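# Best way to store small metal brackets and strips so they don't scratch or get lost?

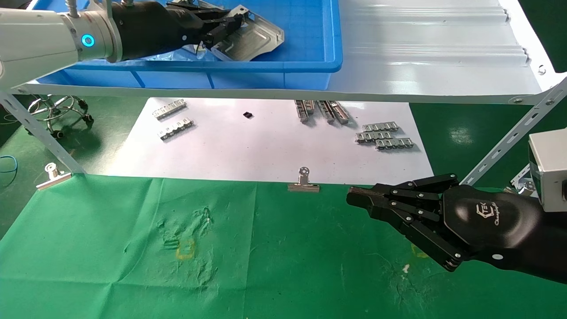 ## Question

Hi all! I do a lot of small metal projects - shelf brackets, little frames, the odd repair for a neighbor - and over the years I have piled up a truly silly number of parts. Perforated strips, channel rails, folded sheet-metal pieces, you name it. At the moment the folded ones go in a blue plastic bin on the shelf over my table, with a sheet of clear plastic in there with them, and whatever I'm working with gets laid out on white paper underneath. The front half of the table has a green cloth on it, held with binder clips.

It sort of works, but I have three gripes:

- The pieces with angled edges catch on each other in the bin, and I keep finding fresh scratches on them.
- The cloth wrinkles up no matter what I do, and small things hide in the folds.
- I can never find the short strips when I want them, even though I know perfectly well I own plenty.

I was looking at the Drelis drawer cabinet with 29 drawers, but I'm not sure the longer rails would fit, and I hate to spend the money and then end up with the same mess in a different spot. What do you folks do? My space is small and the shelf has to stay where it is.

*Viewed 3730 times*

## Answers

### Answer 1 (accepted)

Oh, I know this mess so well! I went through pretty much the same thing when I moved my hobby stuff into the spare room, and it took me a few tries before I was happy, so forgive me if I go on a bit.

Start with the bin. One loose sheet of plastic won't do a lot for you once it gets crumpled up, so I'd swap it for something with a little body. I use thin foam drawer liner (mine is Yensuk, but any kind will do), cut into pieces a bit bigger than the parts. Then it goes liner, part, liner, part, like you're packing away the good plates. Stand folded pieces on edge if the bin is deep enough. They come out one at a time that way and you aren't dragging one across its neighbor.

For strips and rails I'd skip the drawers. Long flat things are a pain in drawers! What I did:

1. Sort by length first and forget about type for now.
2. Stand the long ones upright in a tall narrow tub or a cut-down mailing tube.
3. Put the short ones in a shallow tray, all lying the same direction.
4. Tape one sample of each to the front so you can see what's inside.

I like your white paper, by the way, please keep it. Silver parts show up so nicely on it, and when it gets grubby you just throw it out and lay down another sheet.

The cloth is the part I'd change. Clips along the top edge only hold the top edge, and the rest of it wanders. Either clip the front as well, or do what I finally did and get a rubber-backed mat. Mine is the Grulent one and it has been lying flat since August - knock on wood. If you're fond of the cloth, wash it, iron it, and stretch it over a piece of hardboard with the edges folded underneath.

### Answer 2

get the cabinet. I have the Drelis and keep more than 2000 bits in it. long rails don't fit, you're right about that, mine just lean in the corner

### Answer 3

Lots of good stuff in the first answer, so I'll only add a little. If you have oily fingers or a damp room, wipe the parts down before you wrap them up. I once put a whole batch away in plastic at the end of a muggy summer and found spots on a good many of them, and I was pretty sore about it, I can tell you. A paper towel in the bottom of the bin helps some.

Also, for the short strips, Stiltix makes stackable trays with clear lids that sit fine on an open shelf. Measure the height under and over your shelf before you order. I didn't, and two of mine live under the bed now.

### Comments on Answer 1

Thank you so much! The liner idea is going in this evening, and I'm off to look for a tall tub. I'll probably iron the cloth first and see how long I can stand it - the mat may have to wait until after I've paid for the tub.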